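Betreff: Re: [Werkstattliste] Die Arme und wir
Von: Mircea Mihăilă
Datum: 11. Dezember 2018

Liebe alle,

verzeiht, dass ich erst jetzt schreibe, die Frage von Jokov ist mir übers Wochenende ständig im Kopf herumgegangen, und ich wollte nicht mit zwei Zeilen antworten. Wer von euch noch nicht bei uns in der Halle war, kann sich hier ein wenig umschauen:

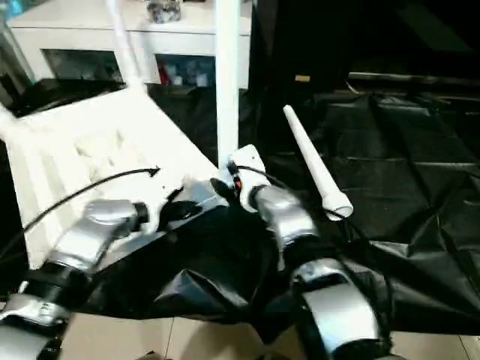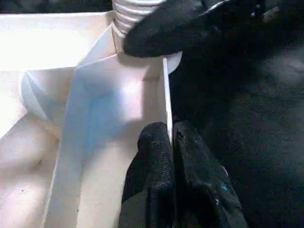
Nun aber der Reihe nach. Jokov schrieb:

> Bei uns in Clelwood sollen ab Januar auch zwei Arme
> an den Montageplatz kommen. Die Leitung redet von Entlastung,
> die Kolleginnen reden von Kündigung. Wie war das bei euch?
> Und wer macht jetzt eigentlich was?

Gekündigt worden ist bei uns niemand, das vorweg, weil ich weiß, wie sehr einen das nachts beschäftigt. Wir waren vorher 4 Leute am Platz und sind es immer noch. Anders ist der Tag trotzdem geworden. Früher habe ich Teile gehalten, gedreht, gesteckt, und abends wusste ich genau, welche Schulter mir wehtut. Heute bereite ich vor, schaue zu, greife ein und schreibe auf, was schiefgegangen ist. Das Aufschreiben hat keiner von uns gelernt, und am Anfang saßen wir da wie die Schulkinder! Plirkar hat uns dafür ein Formular geschickt, das ich euch gern weiterleite, auch wenn die Hälfte der Felder bei uns leer bleibt.

Was ich unterschätzt habe, ist die Müdigkeit. Sie sitzt jetzt im Kopf und hinter den Augen. Wir wechseln deshalb alle 2 Stunden durch, und das musste der Betriebsrat erst durchsetzen – im ursprünglichen Plan stand eine ganze Schicht für eine Person. Bitte, Jokov, lasst euch das schriftlich geben, bevor es losgeht.

Das andere ist das Gespräch bei der Arbeit. Zu viert am Tisch haben wir geredet, über die Enkel, über Fußball, über das Essen in der Kantine. Wer die Arme beaufsichtigt, redet wenig, und mir fehlt das, ich gebe es zu. Wir trinken jetzt nach dem Wechsel zusammen Kaffee, das ist ein Anfang.

Und die Einarbeitung: Uns waren 100 Stunden pro Kopf zugesagt, gebraucht hätten wir wohl 200. Nishad hatte das in seiner Mail vom Herbst schon geschrieben, und ich habe damals noch gedacht, er übertreibt ein bisschen (entschuldige, Nishad).

Wenn jemand von euch vorbeikommen möchte, seid ihr herzlich willkommen, am besten vormittags, und meldet euch vorher kurz am Tor an. Die Betriebsvereinbarung schicke ich Jokov direkt, sobald ich die Seite mit den Pausenregeln wiedergefunden habe.

Herzliche Grüße
Mircea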